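Flunby Planner – Frequently Asked Questions

Last updated January 10, 2024. Maintained by Lilian Nyamweya and Shabani Odera. If your question is missing, please write to the support list and mention your version number.

Which version should I install?

Please take build 824. Build 701 still works with the old Brindlow controllers, but it receives only security fixes. Do not mix the two on one network, as they use different message formats.

Do I need Floltach to run Flunby?

No. Floltach is our perception package and Flunby is the planner. Flunby accepts obstacles from any source that can publish a point cloud or a list of boxes. Many users begin with boxes written by hand in the scene file, and this is fine for a fixed cell.

The planner says "start state in collision", but the robot is touching nothing. Why?

Most often the padding is too large. The default padding was chosen for fast movement in open space. Open the scene file, reduce the value for the link named in the message, and reload. If the message names the base, check that you have not added the floor twice – once in the scene file and once from Floltach.

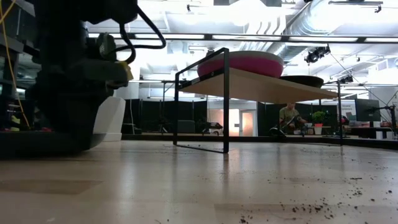 How does Floltach decide what is floor and what is obstacle?

It fits a plane to the lowest large surface and removes every point close to it. The distance is set by floor_margin. With a high margin, small things lying on the ground disappear from the map together with the plane, and for a mobile base this can be a problem. Dark crumbs scattered over pale, glossy planks are a difficult case: they are low, and the bright streaks from the ceiling lights can leave holes in the depth data beside them. For such a floor we recommend a small margin and the option keep_low_clusters. Thin table legs need the same care, so please look at the map before you start a long run.

Why does the planner return a different path each time?

The search uses random samples. Set the seed in the planner settings if you need the same path again, for example in a test. The seed has no effect when the time limit stops the search early.

What is the sample limit?

The limit is 600 samples for each query in the free version. With a Wanyama license you can set it yourself, but more than 500 is seldom useful for a single arm.

Can I stop a path during execution?

Yes, call halt() from any thread. The arm slows down along the path that was planned. This function is not a safety stop – please keep the hardware button within reach.

Where are the log files?

In the folder "logs" under your project. Attach the newest one when you report a fault, together with the scene file.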